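**Budgeting for a first arm and gripper, do we buy the simulator license before the hardware?**

Posted by Eilif Sandberg, Nov 27, 2024

I run the workshop side of a small company that fits out vacation cabins. We want to move some of our repeat handling work (picking up trim pieces, placing them, hanging light panels) to a single arm with a two-finger gripper. The owner has agreed in principle, but the money has to be in next year's plan and I need to hand in one list, not three.

So far I have a quote from Rosser for the arm and a separate one from Gekix for the gripper and wrist camera. Zadberg sells a package with both, which costs more but includes setup. All of them say delivery would be in July at the earliest.

In the meantime I've been using the trial version of Usteo to test reach and camera views in a simulated room. I put in tiled walls, some wood surfaces and a few things hung up, so I could see what the wrist camera gets when the arm is in close.

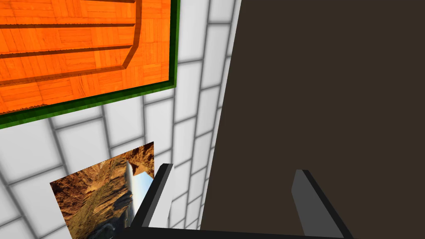 The trial limits me to 5 saved rooms and I've used them all. The full license is a yearly fee, and it would come out of the same budget as the hardware. If I buy it, I probably have to drop the second set of fingers and the spare cable kit.

What I'd like to know:

- Is it worth paying for a simulator seat before the arm is even here?
- Should I take the package or the two separate quotes?
- What did you forget to put in your first budget?

---

**Dilek Duman**

I'd pay for the seat, but not yet. If the arm doesn't arrive until July, a yearly license bought now will be more than half used up before you can compare anything against the real machine. Keep the trial going, delete the rooms you've learned what you can from, and start the license a couple of months before delivery. Ask Usteo if they'll quote now with a later start date. Ours did that with another vendor and held the price.

On the package, get Zadberg to split the setup charge out as its own line. When we did this, setup was the part that varied most between quotes, and two of them didn't include travel. With separate arm and gripper suppliers you also need to know who answers the phone when the two won't talk to each other. Get that in writing before you compare totals.

Things missing from our first budget:

- The stand. We assumed a bench would do and it didn't.
- Electrical work, including an outlet where the cell was going to be
- Guarding and the safety review
- Training for a second person. We sent one, and he was out for 9 weeks that spring.
- Replacement finger pads. They were only around $200 a year for us, but it had to be approved separately every time.

I would not drop the spare cables. Drop the second set of fingers if something has to go. You won't know what shape you want until you've handled your own parts for a while.

One more thing on the camera views. Your simulated light is very even. Glossy tile and dark finishes can look quite different to a real camera, so put a little money aside for a lamp and maybe a different lens.

---

**benchdog_5**

Get the package. We bought separate and I spent most of a month on the phone.

---

**Eilif Sandberg**

Thanks both. I've asked Zadberg for the split and Usteo about a later start. The stand was not on my list at all, so that goes in today. Dilek, did your safety review come from the arm supplier or did you hire someone for it?

---

**Dilek Duman**

Hired someone. The supplier offered one, but it covered the arm alone and we needed the whole cell looked at, gripper and parts included. Get that quote early as well, ours had a waiting list.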